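# Anleitung: Prüfung und Abgabe von Orthofotokacheln

Gültig für alle Befliegungslose im Projektgebiet Flukdale. Fachliche Zuständigkeit: Referat Bilddaten, Josefien Baert.

## Voraussetzungen

Die Aerotriangulation des Loses muss abgeschlossen und freigegeben sein. Benötigt werden ferner das aktuelle Geländemodell, die Liste der Kontrollpunkte sowie Schreibrechte auf dem Projektlaufwerk. Für das Los Wameck liegen 2363 Einzelbilder und 18 Kontrollpunkte vor. Das Los ist in 108 Kacheln gegliedert.

## Schritt 1: Projekt anlegen

Legen Sie in Sorkex ein neues Prüfprojekt an und wählen Sie das amtliche Koordinatenreferenzsystem des Auftrags. Eine nachträgliche Änderung des Bezugssystems ist nicht zulässig; in diesem Fall ist das Projekt zu löschen und neu anzulegen. Importieren Sie anschließend die Kachelübersicht und kontrollieren Sie, ob jede Kachel einen eindeutigen Namen trägt.

## Schritt 2: Lagegenauigkeit prüfen

Messen Sie jeden Kontrollpunkt im Orthofoto zweimal und tragen Sie beide Werte in das Messprotokoll ein. Ist ein Punkt verdeckt — etwa durch Fahrzeuge oder Schattenwurf —, wird er als »nicht messbar« gekennzeichnet und nicht durch einen benachbarten Punkt ersetzt. Sind mehr als vier Punkte nicht messbar, ist vor der weiteren Bearbeitung Rücksprache mit Kwok-wai Huang zu halten.

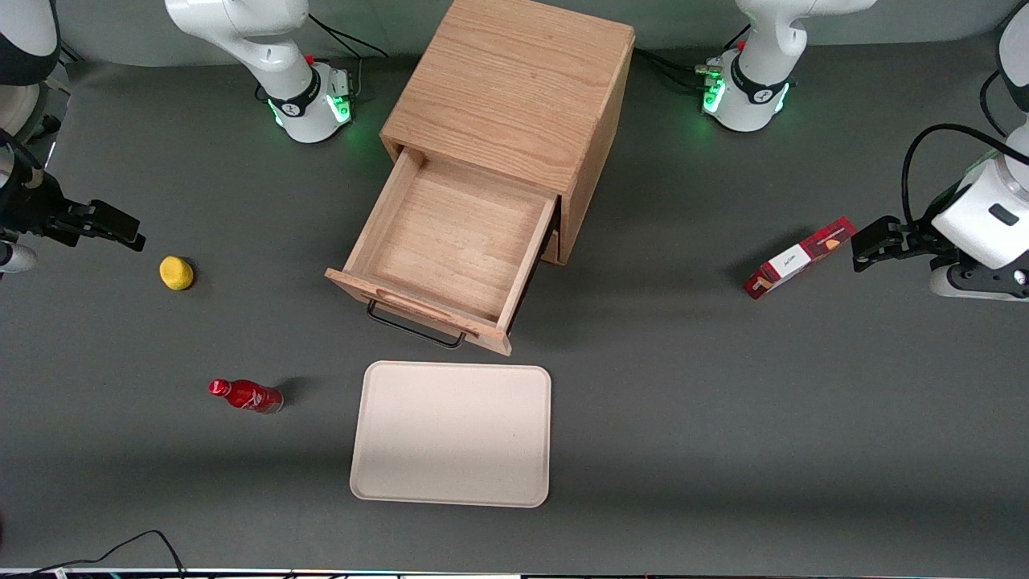
*Holzschrank mit geöffneter Schublade*

## Schritt 3: Schnittkanten kontrollieren

Blenden Sie die Schnittkanten ein und folgen Sie ihnen im Maßstab der späteren Ausgabe. Zu beanstanden sind:

- durchtrennte Gebäude und Brücken,
- Versatz an Fahrbahnrändern und Leitplanken,
- deutliche Helligkeitssprünge auf Wasserflächen.

Jede Beanstandung wird als Punktobjekt mit Fehlercode erfasst. Korrekturen an der Schnittkante nimmt ausschließlich die auswertende Stelle vor, im Los Wameck das Büro Magalhães.

## Schritt 4: Radiometrie beurteilen

Vergleichen Sie benachbarte Kacheln paarweise. Kacheln mit ausgebrannten Dachflächen oder vollständig zugelaufenen Schatten sind zurückzuweisen. Bei Befliegungen im Juni ist auf Spiegelungen an Gewächshäusern zu achten.

## Schritt 5: Abgabe

Exportieren Sie die geprüften Kacheln einschließlich der Metadaten in das Abgabeverzeichnis. Das Messprotokoll wird von der prüfenden Person unterzeichnet und Tainá Amaral zur Gegenzeichnung vorgelegt. Zurückgewiesene Kacheln verbleiben im Ordner »Nacharbeit«, bis eine neue Fassung eingegangen ist. Nach einer Nacharbeit sind die Schritte 3 und 4 auch für alle angrenzenden Kacheln zu wiederholen.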